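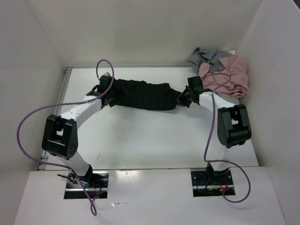
*Page last changed: July 8, 2018*

## Jekum two-arm folding kit: gallery

Titgate sells the Jekum as a bench kit for small laundries and alteration shops that want to try automated folding before paying for a full line. We have had one on loan at the Katsaros shop and put these pictures up for readers who asked what it looks like at work. The full write-up will follow when Bit-na Maeng has finished her notes on the software.

Two white arms with black joints, a gripper on each, and a purple cable on each arm. Stretching comes first in the routine we used. One arm takes each end of the garment and they pull it out over the table. Dark clothes are the harder test, so we ran black ones more than anything else.

The kit ships in three crates and took us most of a day to put together. Titgate asks for a white tabletop and plain walls, and we would follow that advice. Our first try was on an old gray bench and the software kept losing the edges of the cloth. 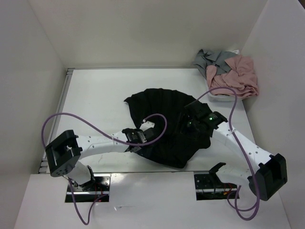

Spreading takes longer than stretching. The arms work from both sides and make small corrections, and on a bad run they go back to the same spot several times. Out of 100 runs with the standard settings, 44 needed no help from us. Bit-na then changed the grip force and the approach height, and the next set went better — mostly on thin knits, less so on anything with a thick waistband.

Cable routing is our main complaint. The cables are long enough for full reach, but they move around a lot, and we would like to see clips along the arms as standard. Titgate sells a clip set for 20 dollars. It should be in the crate.

Noise is low. You can talk over it in a normal voice.

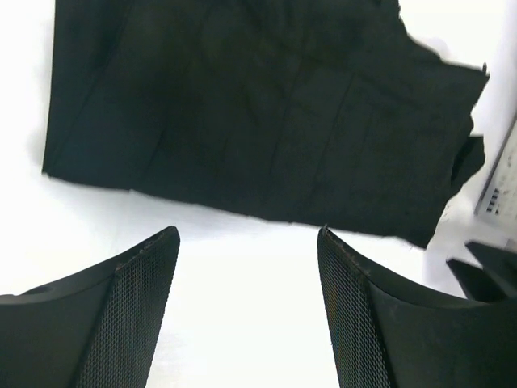
Finger pads are a wear part. They have a fine dotted texture, and each gripper takes two. We changed ours once, after 373 garments, when thin fabric began to slip. The swap takes a small hex key and a few minutes per gripper.

Wrist cameras come with the kit and are worth setting up with care. The Nalis software uses them for the last bit of travel before a grip, and most of our missed corners went away once we had done the wrist calibration a second time. The manual covers this on one page and skips a step — save the old settings before you start, or you will have to enter them again by hand.

Questions about the loan unit can go to Bit-na Maeng at the shop. Orders and spare parts go through Titgate.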